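Home » Projects » Shared Workshop Fit-Out » Progress report, second period

Prepared by Weronika Makowska for Lautaro Villalba, Vandeden Fund

Summary for those with a meeting to get to

The room is painted, lit and mostly usable. We are three weeks behind on storage, slightly under on paint and over on nearly everything that plugs in. The overspend so far is $700 and I would like to talk about it on page two, where it will look smaller.

Where we were

You will remember from the December report that the room was being used as a place to put things until somebody decided what they were. That included a drum kit, the old reception desk and a very large quantity of carpet tile that Lernix had left behind when they moved out. The carpet tile has gone. The drum kit has gone, after some correspondence. The reception desk is now in the hallway, where it is at least closer to reception.

Walls, ceiling and lights

The walls are white. We spent longer on this than the result might suggest. Aldana Bustos brought in four whites on cards and taped them up, and for two weeks people stopped in front of them and said they all looked the same, then argued for one. We went with the cheapest, on the grounds that it looked the same.

The ceiling was done dark, as agreed, mostly to hide the pipework. I had my doubts and put them in writing, and I now withdraw them. The light panels sit well against it and the room feels taller. The glare is a separate matter. If you stand in the wrong spot and look up, you will regret it for a minute or so. Raltel have quoted for diffusers and we have asked them to quote again, with feeling.

Floor

The floor is pale and shows everything. This was pointed out at the time by Domingo Echeverría, who has been gracious about it on only two occasions since. It has been sealed once. A second coat was in the plan and I have moved it to the next period so that we only have to empty the room one more time.

Storage

Storage is where we have fallen behind. The shelving you paid for arrived with the uprights for one system and the brackets for another, and the supplier has taken the position that this is unusual. Replacements are promised. Until then, the equipment cases are living in a stack against the wall, and the rule is that whoever needs the bottom one restacks the rest. It's a good rule and it has produced some very creative ways of not needing the bottom one. 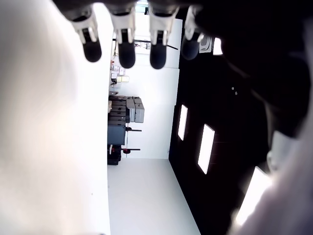
Arsalan Abbasi has drawn up a labeling scheme for when the shelves do come: a letter for the bay, a number for the shelf, and a card inside each lid saying what ought to be in there. I asked for the cards to be started now. He has finished 20 of them, in handwriting so neat that people have begun handing him their birthday cards to address.

We have also settled the question of bins. The agreed arrangement is one for trash and one for packing material we want to keep, and the second kind has to be emptied at the end of each month whether or not we are emotionally ready. Foam inserts are exempt if they belong to a case still in use.

Money

Paint came in $140 below the estimate. Lighting ran over, chiefly in labor, as the electrician found wiring above the old ceiling that he described as "historical." Adding it up, we are $700 over for the period. I propose to cover this from the furniture line, where we had allowed for new stools and have discovered that everyone prefers to lean on things. If you would rather we came back to you with a formal request, I have one drafted – it is longer than this report and less cheerful.

What comes next

Shelves up, cases off the floor, labels on. Second coat of sealer after that, in that order or we will be doing it twice. The Raltel decision needs to be made before the evening sessions start, and I will send you both quotes with my recommendation. The door still sticks. It stuck in the last report too, and I have left it in so that you can compare.

You are welcome to visit any afternoon after 2. Please use the side entrance, and mind the reception desk.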